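ok so the great bedding swap of 2019-09-26 is underway, follow along if you have nothing better to do

I've been living with the same two sets of sheets forever and it's time - one set is getting folded and put up on the shelf until November, and the green one gets its turn

I know, I know, green sheets with a gray headboard. Ferdinand Frei told me it would look like a pea soup situation and I'm so happy to report he is wrong!!

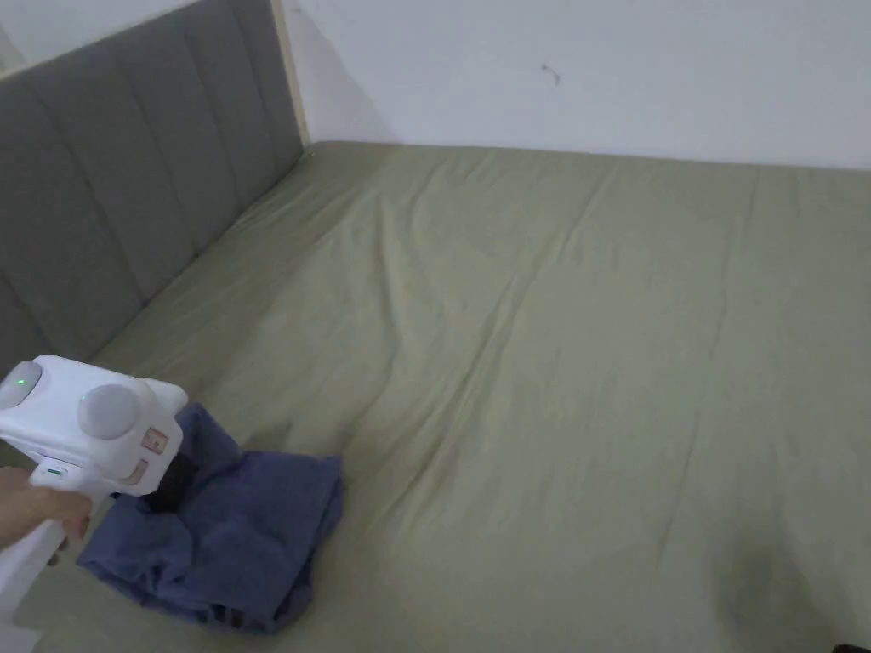 sage green, gray headboard, a few wrinkles. I love it

no I'm not ironing a fitted sheet, please stop asking lol. I did try the Wekik wrinkle spray once and all it did was make the bedroom smell like a car wash

next up is the blue-gray stuff. my way of folding: grab the two top corners, pull the edge tight, THEN bring the corners together. if you skip the pulling part you get a lump in the middle and it never sits right in the pile 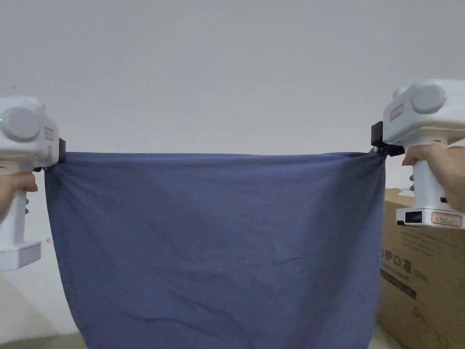 then in half again, and then thirds the long way so it fits my shelf (it's a really shallow shelf, I measured it wrong when I bought it and I've been folding around that mistake for 4 years)

pillowcases go inside the folded sheet so the whole set stays together - got that one from my aunt

ok, duvet cover next, wish me luck with the corners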